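Nenside two-arm cell: progress report to the Starnero fund
Period covered: August
Prepared by Hadiza Ojo, with notes from Lawal Adeleke

This has been our best month yet on the Nenside cell, and I'm very pleased to be able to write that! The grant pays for two things, the upkeep of the pair of arms and the time it takes to learn how to look after them properly, and both moved on a good deal.

Cables first, as they took up most of our last report. Lawal has gone through every connector on both arms, cleaned the contacts and remade the two that kept dropping out. He also worked out how much slack each wrist needs by driving the arm slowly to the ends of its travel with one hand on the stop button. Too little and the plug gets tugged, too much and the loop catches on whatever is on the table. We now have a slack setting for each arm written on the maintenance sheet, and we've had no lost connections since the second Monday of the month — a huge relief after July.

The grippers have had attention as well. We took the fingers off, cleaned the slides and reset the zero position on both sides. The left one had crept out by almost 2 millimetres, enough to explain the poor grips we reported to you in the spring. Checking zero is now the first job of the morning and is done before anything else is switched over to automatic.

For reach and grip checks we use ordinary things of different shapes, including a table tennis paddle case, a box with a latch and padlock, and a small clear container. The paddle case has become our favourite, being flat and awkward to get a finger under.

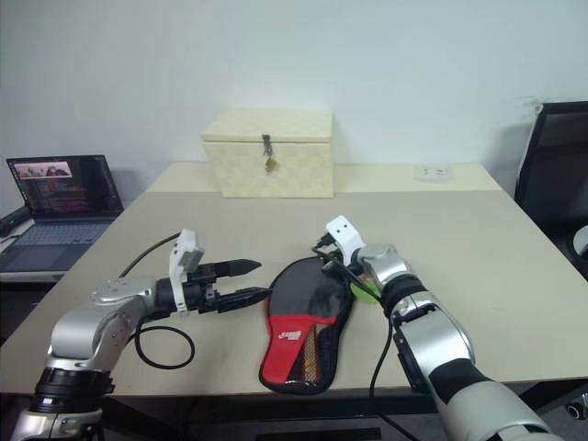
How often do the arms need to be recalibrated?
Every 1,000 cycles, or straight after any work on a wrist bracket, whichever comes first. A full calibration takes both arms out of use for a morning, so we try to pair it with other jobs.

The log for the month shows 321 completed cycles, of which 94 were run after the gripper reset. I had hoped for more, but we lost several days waiting for bracket screws from Sonatby, and when they came they were the wrong length. Lawal has since found a supplier who keeps them on the shelf, and we've bought enough to last the winter.

One fault is still open. The right arm makes a faint ticking sound near the elbow when it slows down under load. It doesn't affect the position readings and the joint isn't running warm, but we don't like it. Nwosu, who serviced the arms before they came to us, have asked for a recording and the joint log, and both went off last week. If they want the joint opened up we'll do it on site with their engineer on the phone — Lawal is rather looking forward to it.

Spending is within budget. The only unplanned cost was the second batch of screws, and we covered it from the small parts line.

Next month we plan to finish the written maintenance guide, fit cable clips at both elbows and train two more people to do the morning checks on their own.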